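Notes for week 7 – randomized backgrounds and the reaching policy

Welcome back, everyone! Before we get to the homework I'd like to spend a little while on Godfrey Rotich's Birninine study, which I'm fond of. The question is a simple one: if a policy learns in simulated rooms whose surfaces keep changing, does it stop leaning on the color of the walls?
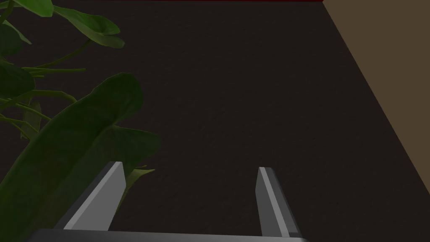 Fig. 1. Simulated gripper, open, with foliage overlapping the left finger.

Godfrey trained on 400 rendered rooms and held back 90 for testing, so please keep those two sets apart in your heads (and in your folders).
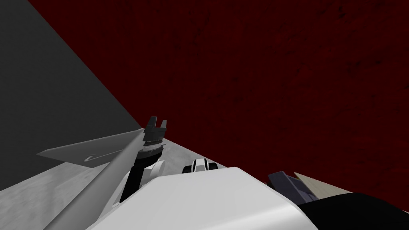 The held-back rooms are where the fun starts. The single-room policy lost its way in most of them, while the randomized one kept reaching sensibly – slower, yes, but sensibly. 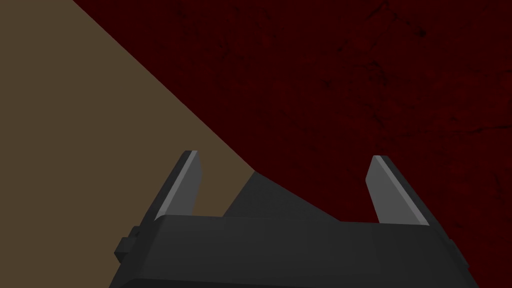 For the homework, rerun the test with the lighting fixed and tell me what you find.

Comments (2)

Hala Sayegh: Is the seed list the same one we used in August?

Godfrey Rotich: Yes, same list, it's in the Wovell folder.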